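Home | Projects | Reports | Staff | Contact

Sheet-Metal Bin for Sorting Colored Bars
Project report, second term
Ciarán Kavanagh, Hadley workshop group

The aim of the project was to design and make an open bin that holds short rectangular bars where they can be reached from above. The bin had to stand on an ordinary bench, and the bars had to be easy to pick out without tipping it.

The first version, called Cloren in our notes, had straight walls. Bars ended up tight against the sides and were hard to get hold of. For the second version, Jillum, we sloped the sides so that the bin is wide at the top and narrows toward a flat floor. This takes up more bench space for the same floor area, but we accepted that.

The sheet was marked out from a card pattern and then cut and folded. The first fold at the back came out 54 minutes into the session and had to be done again. Materials came to 89 euro — a little over what we had planned, mainly due to the spoiled piece.

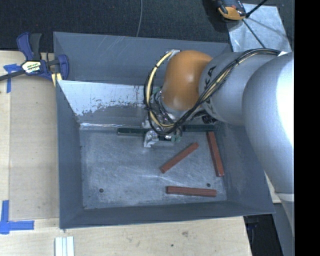
We used reddish-brown bars and dark green bars for the trials. The two colors are easy to tell apart against gray metal. The floor was left unpainted, and it has picked up a lot of fine scratches and cloudy patches. We do not think this matters for use, but it does change how light reflects from the surface. Under the bench lamp the sloped back is much brighter than the floor, and a bar lying against it can be harder to judge than one in the open.

Testing ran through April. We logged nearly 3,000 picks in total, and 787 of these were of bars lying along the back of the floor. Those took longer than the rest. Bars lying apart from each other in the open gave little trouble at any angle.

Changes for a third version:

- A dull finish on the sloped back, to cut the glare
- A slightly larger floor
- Rubber feet, as the bin can slide on a smooth tabletop

The card pattern and the pick log are in the Ní Bhriain room with the other project folders. The log is complete except for the first morning, when times were not written down.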